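Folding boards: Gesatex is not convinced
2018-06-15

Gesatex, which makes polo shirts for schools and clubs, has no plans to put a plastic folding board in its parcels, whatever the adverts claim. A board is said to halve the time it takes to put the washing away. We have yet to see proof.

"You still have to lay the shirt flat and get the collar straight," said Vilja Sjöberg, head of garment care. "The board does none of that for you." 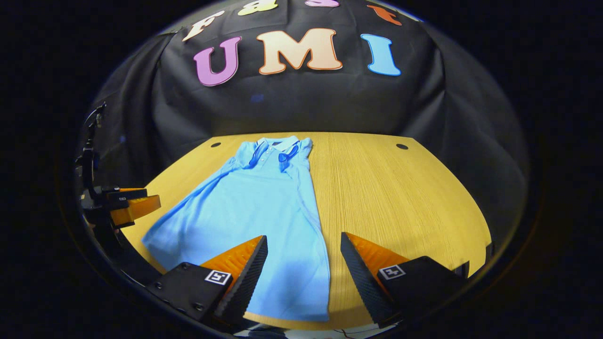 Our own advice has not changed since January. Use a bare table, smooth the creases outwards from the placket, fold the sides in, then bring the hem up to the collar. A pack of 30 shirts needs no gadget.

Octavian Bratu, who buys for Ollis, is doubtful too. "I've been offered 60 of these boards at a discount. Why the discount, if they're so good?"

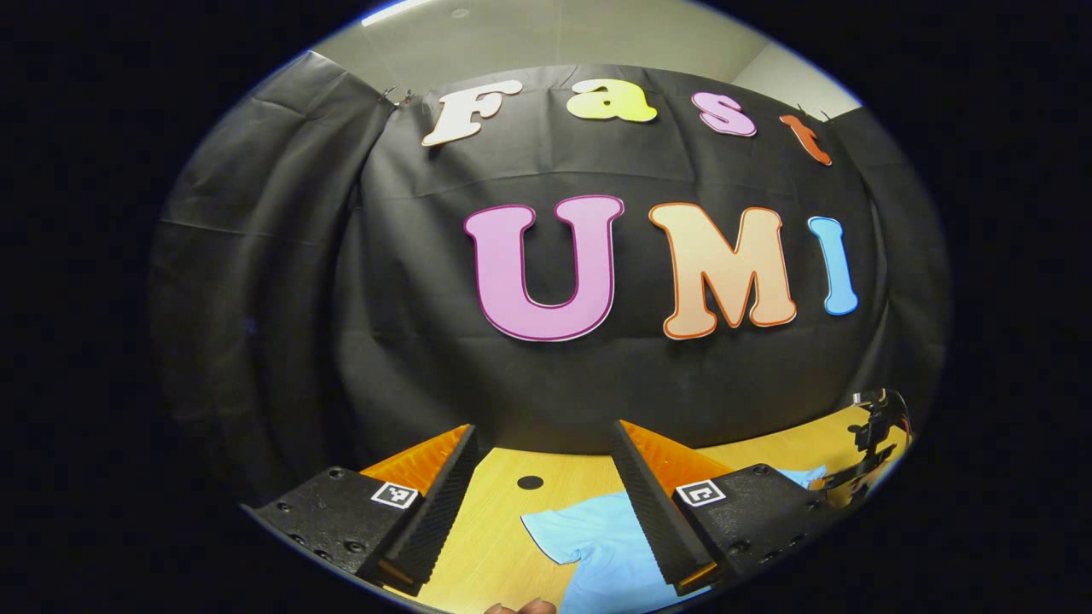
Gesatex will look again if a maker can show results from ordinary homes, with T-shirts as well as polos. Until then the care leaflet stays at one page.

Contact: Noel Villanueva, Gesatex press desk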